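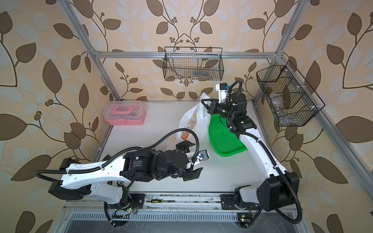
The table, with the baskets up on the walls and the pink-handled box at the back left.

From: Nesrin Coşkun
To: Small Rooms and Tidy Tables list
Subject: Re: [message 2748] baskets on the wall, or boxes on the table?

Dear all, and particularly whoever it was signing off as "Cramped in Veneck",

I read your message on Friday evening with my tea going cold beside me, and I have been composing an answer in my head ever since, mostly while doing other things badly. The picture at the top shows both of the arrangements you are trying to choose between, and you must make up your own mind before I talk you into mine.

You wrote:

> Hello everyone. I've been reading for a while and this is my first
> question, so please be kind! I have one table in the back bedroom
> and I do everything on it, mending, wrapping, letters, seedlings in
> April, the lot. At present it is all in boxes and the boxes are all
> on the table, and by the time I've moved them I've lost the will to
> start. My sister says get wire baskets and put them on the wall. My
> worry is that (a) it will look like the inside of a shop and (b)
> everything will fall through the holes. I have rather nice wallpaper
> in there, flowers, and I don't want to spoil it. Does anybody have
> baskets on the wall as well as boxes, and how do
> you find it? Also is there any sense in keeping things in carrier
> bags, which is what I do with anything half finished?

Let me take the wallpaper first, as I think that is what is really bothering you. I was every bit as nervous. The paper round our table is a beige one with great big leaves on it, brown and pale cream, on thin dark curving branches with little bunches of berries, and I am fonder of it than is sensible. What you'll notice is that the baskets are black wire mesh and you see through them. The long one on the back wall is the plainer of the two, a simple rectangle, and the leaves more or less carry on past it. A solid white shelf would have sat there like a plaster on a knee. If your paper is a small busy flower I would go for wire all the more readily, though do hold a basket against the wall for a day or two before you commit yourself. Blu-tack won't take the weight but a patient husband will, for a minute or so.

We are lucky in having a metal frame round the table, with a crossbar over the back and a rail down the right-hand side, and there are small white clips between the right-hand basket and its rail. You presumably have just a wall. In that case please use proper screws and the right plugs, and find out what the wall is made of beforehand. My first attempt at home, years ago, was a basket on two sticky hooks from Tronel's closing-down table, and it came down in the night with 200 buttons in it. I was still finding them when we moved. I don't blame the hooks, I had ignored the weight printed on the packet, but I've been a screws person since.

Now, falling through the holes. It does happen, and the only cure is to be strict about what goes where. Long things and flat things are happy in mesh. Anything in its own packet or sleeve is happy too. Pins, beads, seeds and small screws must never go near it. You can see that the right-hand basket has mesh dividers inside, and I do think dividers are worth paying the extra for. With an undivided basket everything slides to one end and leans there in a heap, and you're back to rummaging. Clear or see-through things are a bit of a nuisance in wire, I'll admit, as your eye goes straight past them, so if you keep yours in clear packets put a bit of coloured paper in each.

Which brings me to boxes. I would not give mine up, and I hope you won't feel you must either! A clear plastic box with a lid is still the best thing I know for small bits. The one in the picture has a pink base and a very bright pink handle on the lid, and the handle is what I'd urge you to look for. I used to have a stack of handsome lidded boxes with no handles, from that nice stationer's at Kırmızıgül, and I had to pick them up with both arms like a baby. A handle means you'll lift the thing off the table and put it on the floor, or the bed, or wherever, without having to think about it. If you can tell from across the room that there are small dark bits in it, so much the better, you've saved yourself opening it.

My own rule is that a box may live on the table if it stands right at the back and if there is only one of it. Two boxes turn into four. I couldn't tell you how, but they do.

Trays: you didn't ask, but I'm going to tell you anyway. The bright green one with the raised rim is mesh as well. I'm a great believer in a tray for the job you are in the middle of. When the doorbell goes, or supper needs seeing to, the whole job can be picked up and put somewhere else and come back the same as it left. Get a colour you can't lose. I had a wooden one for a long time, very tasteful, on a wooden table, and I put the ironing on top of it more than once. If you do get a mesh one, line it with a bit of felt or an old tea towel when you're using anything fiddly, for the reasons given above under Holes.

And so to carrier bags, where I know I part company with half this list. Yes, there is sense in it! I do it too, and there's a white one with faint cartoony pictures on it standing up in the middle of the table, with something orange showing through near the bottom. A bag that stands up by itself with its mouth open is a perfectly good container, in my opinion, and it costs nothing. The trouble comes when they slump. A slumped bag could be anything, and three slumped bags are a pile. I cut a rectangle of card from a cereal packet and slip it down inside the back of mine at home, and that keeps them upright for months. Write on the card while you're at it, what it is and when you started. It can be sobering. I have one that says "cushion, blue, nearly done" in my younger daughter's handwriting, and she has since learned to drive.

To answer what you really asked, then, I would do both. Put up one basket to begin with, a long shallow one, on the back wall where you can reach it sitting down. Try that for a month before buying a second. Mine at home is 300 mm long and I wish I had gone longer. Check as well that your chair goes under the table without your head meeting the basket when you stand up. I have a friend who'd vouch for the importance of this. Keep one box with a handle for the little things, and get the rest of the boxes under the bed or on top of the wardrobe, where they can be fetched. As for looking like a shop, I think that depends far more on how much you put in than on the basket. Half full looks lived in, and crammed looks like a clearance.

For the seedlings I'm no help at all, I'm afraid. I killed 35 tomato plants on a windowsill one spring and have bought them ready grown ever since. Somebody here must know how to keep compost off a mending table. I'd suggest the tray again, but not a mesh one!

Do write back and tell us what you decide, and send a picture of the flowered paper, I should love to see it. If you get stuck on plugs and screws, say what sort of wall you've got and I'll ask at home, where there are stronger opinions on the subject than mine.

With very best wishes, and welcome to the list,

Nesrin

P.S. To the person who asked last week about getting label glue off clear lids: cooking oil, leave it ten minutes, then washing-up liquid and warm water. Don't use anything scratchy, or you'll never see through the lid again.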